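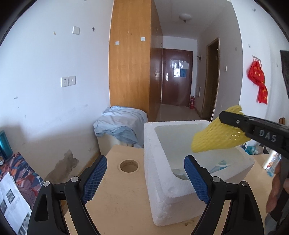

4. Fault Report: Loss of Grip During the Packing Task

Student Projects > Robotics and Automation > Project Reports > Turkodora

8th September
By Gheorghița Toma

4.1 Summary of the fault

The Turkodora project set out to teach a two-finger gripper to place light packaging into an open foam box. Hand-held grippers of the same shape as the robot's were used to record the movements. The task included a yellow foam mesh sleeve, which is soft, full of openings and easily squeezed out of shape.

In May the robot was run on the packing task for the first time. Of 100 attempts, 86 ended with the sleeve inside the box. In 8 of the failed attempts the gripper closed, reported a secure hold and moved on with nothing between its fingers. The remaining failures were ordinary drops and are covered in Section 5.

4.2 Cause

The blue textured pads on the fingers were first suspected of wear. They were replaced with a new pair, and the fault came back the same afternoon. The Nisik motor controller was then examined. It judged a hold to be secure from motor current alone, and the limit had been set using a solid test block. When one fingertip pressed on the rim of the foam box, the current rose past that limit and the controller accepted the reading as a grasp.

A second fault was found in the log. The Boltar stop switch was wired correctly, but the stop command waited in the same queue as the motion commands. On one occasion the arm continued for over 2 seconds after the switch was pressed. No one was hurt. Testing was suspended until this had been corrected.

4.3 Corrective action

The stop switch now cuts motor power directly. A hold is accepted only if the finger gap also matches the expected range for the sleeve. Following the Jurić checklist used in our laboratory, hands must stay clear of the box whenever the arm is powered.

The repeat trial has not yet been completed.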